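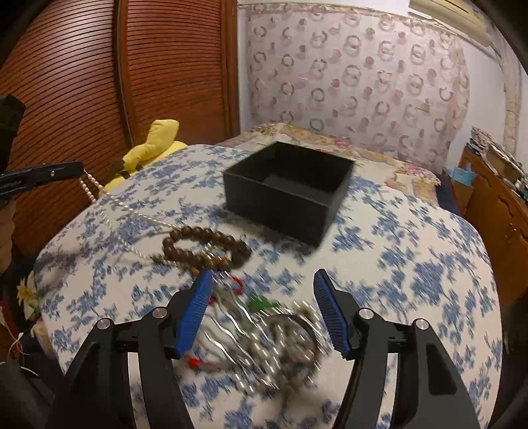
A public library book club is a small program with a short list of needs: a room, a set of copies, and a person to lead the talk. This chapter covers the first year of such a club. The main case is the Meddale branch, where Lamai Yensuk started an evening group in February with 3 members. They met at a round-edged table under a white cloth printed with blue flowers, and the group kept meeting in the same corner after it grew.

## Choosing the first title

Yensuk picked a novel under 300 pages that the branch could borrow in bulk. Her colleague Sorcha Hepburn wanted *Hjaltested*, a family saga of 1291 pages, and it was moved to the summer, when members had two months to read it.

Before reading on, write down the last book you finished and one question you would ask a group about it. You will use both in the section on discussion guides.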